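Grout Season at the Flevthorpe Showroom

The 11 pallets of porcelain we were promised in spring have arrived, which by the standards of the Ravton freight depot is early. Kasun Siddiqui signed for them on Monday and has been moving display boards ever since. If you knew where the slate was, you don't anymore. Ask at the counter. 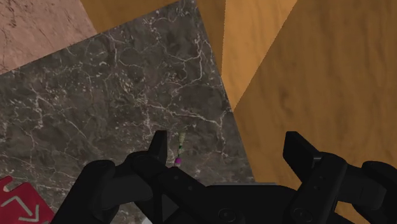

Grout is the part of a floor everyone picks last, usually standing up, with the car running. Please come in and look at the sample sticks by daylight. Gray is the favorite again this year, and it covers a lot of ground, from wet sidewalk to old dishwater. Customers who tell us they want black should know that a matte, nearly even black like the one on that gripper is handsome on a sample and will show every crumb of toast in a kitchen. We'll still sell it to you.

The Matubbar line of hand-glazed wall tile is down to 239 square feet in the green, and the maker has moved on to other colors. Measure first, then add a bit for breakage, then add a bit for your brother-in-law.

The Trallcombe store will close at noon on Monday so we can retile our own restroom, a job first scheduled when the owner had hair. Remnant boxes are $50 each at both stores, no returns.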